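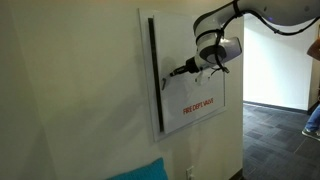 Lenni Koskela writes that metal polish took the maker's stamp off a Skevus anchor lamp in two winters, and asks what should have been used instead. Warm water and washing-up liquid would have been enough. The notes on brass ship's lamps have been rewritten with that in mind.

Cleaning old brass ship's lamps at home

Tools: soft toothbrush, cotton cloths, wooden cocktail sticks, a plastic bowl, microcrystalline wax. Keep wire wool and scouring pads away from the bench.

1. Empty the font outdoors. Old paraffin goes in a sealed metal can and then to the council tip, never down the sink. Leave the cap off overnight.

2. Lift out the lens before doing anything to the body. On Derkamel lamps the lens is held by a sprung ring. Press the ring inwards at the gap and ease it up. If it is stiff, put one drop of light oil at the gap and wait 30 minutes. Do not lever against the glass.

3. Wash the body in warm water with a little washing-up liquid. Work salt out of the seams with a cocktail stick. Rinse in distilled water and dry at once.
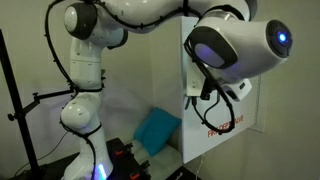 Drying matters more than washing. Water sits in the rolled edge at the base and in the wire handle sockets, and green spots will appear there first. Stand the lamp upside down on a towel for a day in a warm room. A hairdryer on its low setting is acceptable. An oven is not, as the seams are soft-soldered.

4. Check for lacquer. Look for a yellowish film that stops short at scratches. Lacquered brass is only washed and dried, and polish will lift it in patches.

5. Wax the bare metal. Use a thin coat, leave it for 17 minutes or so, then buff with a clean cloth. Repeat each January.

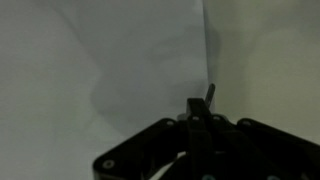

Can vinegar be used on the green spots?
It is best avoided. Acid draws copper to the surface and leaves the brass pink. Pick the spots off dry with a cocktail stick, then wash and wax.

6. Replace the wick only if the lamp is to be lit. Measure the width of the burner slot first. Wicks sold for Mokoena burners are slightly too wide for older Uvari ones and will jam the winder. Trim square, with the corners just nipped off.

7. Refit the lens dry. Turn the ring until its gap faces the hinge. A lens that rattles can be packed with a strip of cotton tape.
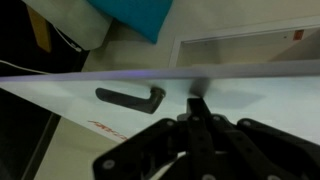
Storage

Keep lamps at 50 per cent relative humidity or a little under. Wrap them in acid-free tissue. Newspaper holds damp, and rubber bands mark brass within weeks. Oak boxes and oak shelves give off acid vapour, so use a plastic crate with the lid ajar. Store the glass separately, on its edge, with the lamp's number on a paper tag tied to the ring.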